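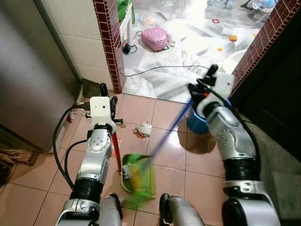
Long-handled dustpans on glossy tile: worth it or just more plastic?

Filed under: Home > Floors & Cleaning > Brooms, Mops, Buckets

grout_doubt wrote:
Every store in Sonport is pushing the broom and long-handled dustpan sets again. The pitch is that you never bend over. I don't buy it. Our kitchen has big shiny pinkish-beige tiles and I've been through two of these sets, the Isholm one and a no-name. On tile like that, wrappers and paper balls go in the pan fine. You could kick those in. What I care about is the fine stuff, and the fine stuff goes straight under the lip and leaves that gray line on the floor. You back up, sweep the line, get a thinner line, and so on until you give up and push it under the fridge.

So what are you all doing that I'm not? And please don't say "buy the Nostodura." I looked. It's the same pan with a rubber strip on it.
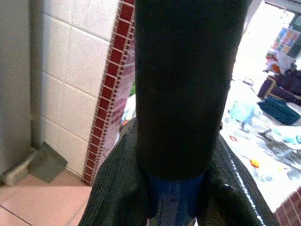 Posted by: tile_and_error | Member | May 2018

I own the Nostodura and the rubber strip does help for a while. Mine curled up at one end by February and then it was worse than no strip. So I'm half with you.

But I think you're blaming the pan for a corner problem. Look at where your dirt ends up. Ours is along the bottom of the wall tile, and it's worst wherever there's something sitting on the floor, like a door wedge or some odd block that has lived there since we moved in. A broom can't get behind that. It just pushes crumbs up against it, and the next draft brings them back out. Pick that stuff up first. All of it. Then sweep along the wall toward the middle and use the pan out there in the open.

grout_doubt wrote:
Fine, but that's bending over. I was promised no bending over.

mopbucket_mel wrote:
Disagree with both of you. The pan is okay and the corners are okay. It's the broom. Stiff bristles on glossy tile flick things. Put a foil wrapper down and sweep it with a stiff broom and watch where it goes. A soft one drags it along. I do the floors in a rental hall, 700 square feet of tile, and I switched to a soft broom from Bagheri and stopped chasing bits.

tile_and_error wrote:
Soft brooms are no good in the grout lines though. I tried one for a month and the crumbs just sat down in there.

mopbucket_mel wrote:
Then go across the lines on a slant, so the bristles don't run along them. And take short strokes. People sweep like they're painting a fence.

grout_doubt wrote:
I tried the slant thing tonight after dinner. Slightly better, I'll give you that much. Still got the gray line.

What I will say is that it matters what order you take things in. I had been trying to get the big trash and the crumbs in one go, and a paper ball sitting in the mouth of the pan blocks everything behind it.

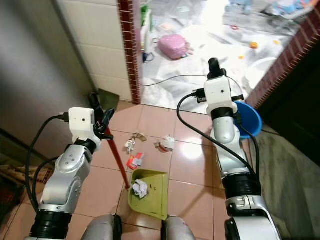 Now I do one pass for wrappers and paper, dump it, then a second pass for the small stuff with an empty pan. Takes longer. The box on mine says "100% pickup in one pass," and I would love to meet the floor they tested that on.

drypan_only wrote:
Make sure the pan is dry too. If it's been rinsed and put away wet, the dust cakes on the lip and that's your gap right there. Don't store it in the mop bucket. I know people who keep the whole lot in there standing in an inch of old water.

tile_and_error wrote:
Sounds like a small thing to me. I've had a gray line with a bone dry pan.

drypan_only wrote:
Didn't say it was the only thing.
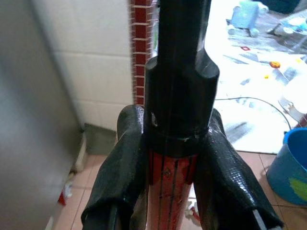 sweptaway4 wrote:
When do you do the doormat, before or after the floor?

mopbucket_mel wrote:
Before. Roll it up with the dirt inside, take it outdoors and shake it, then sweep where it was lying. If it has a fringe, leave it rolled until the floor is done or you'll be combing crumbs out of it.

grout_doubt wrote:
I've always done the mat last. Not sure it makes any difference, but I'll try it for a week and report back. Still not buying the Nostodura.

4 comments from readers

lintroller: A damp paper towel for the last line. Costs almost nothing. I don't see why this needs a thread.

kettle_side: Because then you're bending over, read the first post.

porchlight_b: Got the Isholm set on sale and the handle came loose from the pan inside of a month. Tape is holding it now.

lintroller: Mine did the same. Store wouldn't take it back without the box.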